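Notes for the laundry talk. Slot is 33 minutes with questions, so don't ramble at the start like last time. Water on the lectern. Phone off.

Opening

Hi everybody, thanks for coming, and thanks to Nikola Stoyanova for talking me into this (she's in the second row, wave at her). I'm going to talk about folding T-shirts for half an hour and I know how that sounds. When I told my sister she asked if there'd be a part two on socks. There might be!

Quick show of hands. Who folds their T-shirts? Who has a chair? You know the chair I mean. Keep your hand up if there's something on it right now.

(Wait for the laugh. If no laugh, move on, don't explain the chair.)

I was a chair person until I was past thirty. Then I got a job in the back room at Nerulach, a secondhand clothing store that took in everything and priced it by the piece, and on my first morning I was handed a heap of shirts as high as my hip and told to get them on the shelf before lunch. I got maybe a third of them done. They looked like I'd sat on them. The woman who ran the back room was named Pálfi, I never heard anyone use a first name, and she unfolded every single one of mine without a word and put them back on the heap.

So most of what I have to say today is Pálfi's, and I've been adding to it ever since.

The surface

Start with where you fold, because people skip this. Most of us fold on whatever is closest: the bed, our knees, the top of the dryer. Knees are terrible. A bed is fine if it's made, but it's low, and after twenty minutes your back lets you know.

What I like is a big table with a sheet thrown over it. An old bed sheet, any old bed sheet. Bare tabletops are slippery and a jersey T-shirt will slide away from you just when you've got the sides lined up. Cotton on cotton grabs a little. People ask me if the sheet has to be ironed and no, please don't iron your folding sheet, mine has never seen an iron. A few creases in it won't show up in the shirt. What you do want is for it to be wider than the shirt with the sleeves out. Give yourself elbow room.

(If somebody asks about folding boards: I own one, it's okay, it lives behind the door. Don't get into the whole thing.)

Getting the shirt flat

Okay so here's the part I could talk about all day. Folding is easy. Three or four moves and you're done. The slow part, the part that eats your evening, is getting the shirt from a lump to a flat shirt. I timed myself over one October, a whole month of household laundry, and the folding itself was hardly anything. It was all untangling and smoothing and finding the neck.

Everybody grabs a shirt in the middle. You reach for the blue thing, you get a handful of blue thing, and up it comes in a twist. Now you've got a rope with a sleeve hanging off it, and you shake it, and you shake it again, and the far sleeve is still stuffed up inside itself somewhere. 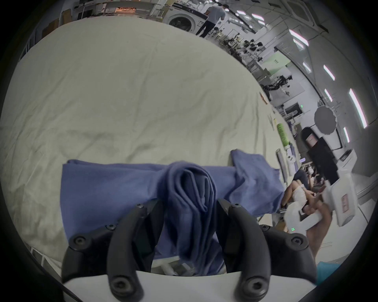 Pálfi's rule was to find two points before you lift anything. Two shoulders if you can see them. If you can't, look for the hem, because the hem is a loop and you can run your fingers along it until you hit a side seam. Side seam in one hand, other side seam in the other, now lift. The whole shirt drops open by itself and you lay it down hem first, letting it roll out away from you.

(Do it live here with the green shirt. Slowly! Then once at normal speed.)

If a sleeve is bunched, don't pull at the cuff. I see this all the time. You pull the cuff and the sleeve comes straight but the shoulder twists, and then you fix the shoulder and the sleeve goes again. Put one palm flat on the shoulder and sweep outward with the other hand. One sweep, maybe two. If it needs three, pick the shirt up and start over, it's quicker.

Also, hands. Flat hands for smoothing, fingertips for corners. When you pinch a T-shirt in the middle you're making a little star of creases and you'll have to chase them out to the edges afterward. It isn't a crime, I do it when I'm tired, but you pay for it.

Two people

I want to say something about folding with somebody else, which I think is underrated. For sheets, sure, everyone does that, you do the little dance toward each other in the hallway. For T-shirts it works too, but you have to agree on who does what. At Nerulach one of us opened and flattened and the other folded. We'd swap every half hour or so. Two people both reaching for the same shirt is worse than one person alone, and I say this as a married woman.

(Pause. He's not here, it's fine.)

If you have kids, the flattening job is the one to give them. They like it, it's like rolling out dough, and you keep the folding for yourself so the stacks come out even.

The fold

Face down, neck away from you. Side in to the middle, sleeve back on itself. Other side the same. Then bottom up in half, and in half again if your shelf is shallow. That's the shelf fold. For drawers I go one more so it stands on its edge and you can see what you've got.

Work by size if you can. A child's shirt in the middle of a stack of men's larges will tip it every time, and then you're back to chasing corners at eleven at night.

(Second demo, both folds. Hold up the drawer one so the back row can see it stand. It may fall over. It fell over in rehearsal.)

The numbers slide

The year I started writing things down, we put 2305 shirts on the shelves at Nerulach and 1308 of those were plain cotton tees. I only mention it so you know I've had the practice. By the end I'd stopped thinking about it, and my evening basket at home went from a chore I dreaded to one podcast.

Questions I always get

Inside out or right side out? Right side out before you flatten.

Dark shirts and lint off the sheet? Wash the sheet a couple of times by itself first.

Rolling? Great for suitcases. I don't love it for shelves, they wander.

What do I do with the chair? Put a plant on it.

Handouts are by the door, take two if you live with somebody. And Nikola has the sign-up sheet for the next one, which is going to be fitted sheets, so bring a friend.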